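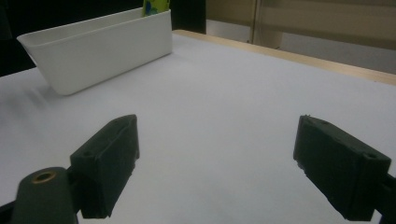 Edith Ñahui objected that a subtitle is read against the cut, and that a count of characters per second says little about a viewer who has just been moved to a new shot and has to find the speaker's face before looking down again. The comment was made on an earlier draft of this section, and the measure was revised in response.

**Figure 4.** Dark green gripper fingers above a white tabletop.

### 4.2 Subtitle load and shot changes

The revised measure, which we call cut-adjusted load, divides the number of characters in a subtitle by its time on screen after a fixed penalty has been taken off for every shot change it crosses. A subtitle that begins and ends inside one shot keeps its plain reading speed. A subtitle that crosses two cuts is scored as if it were shorter in time, although the text is the same.

Load was computed for the 21 features in the Kedport set. All were shown with English subtitles and none had been dubbed for the same market. Songs were left out. Song subtitles in this set are often set in italics and held for a full musical line, so their timing follows the melody and not the dialogue. On-screen text (signs, letters, phone messages) was kept when it carried its own subtitle and dropped when it shared one with speech.

Viewer responses came from 3,041 questionnaires filled in at the exit. The form asked whether any part of the dialogue had gone by too fast, and left space to name the part. Answers such as "the courtroom" or "when they argue in the car" were matched to a stretch of film by two coders working apart. Where they disagreed, the answer was kept in the overall count but taken out of the scene-level analysis. Of the answers naming a part, 970 could be matched.

Scenes named by viewers had higher cut-adjusted load than the other dialogue scenes in the same film. Plain reading speed pointed the same way, but less clearly. The gap between the two measures was widest in comedies, where overlapping speech tends to be cut quickly, and almost closed in the two courtroom dramas, which hold long shots on the witness – here the text itself is dense and the cutting adds little.

*Jernar* does not fit. It has the highest load in the set and was rarely named. Most of its fast dialogue repeats lines already heard in the opening reel, and viewers may have skimmed it. *Vaher* was named often in spite of moderate load; many of the written remarks concern pale lettering over snow, a matter of contrast that neither measure covers.

Scenes with fewer than 20 subtitles were pooled with the scene that followed. Running the analysis again without pooling changed the order of the middle titles and left both ends as they were. The penalty value was tuned on *Dollance*, which is therefore excluded from the comparisons in Section 4.3.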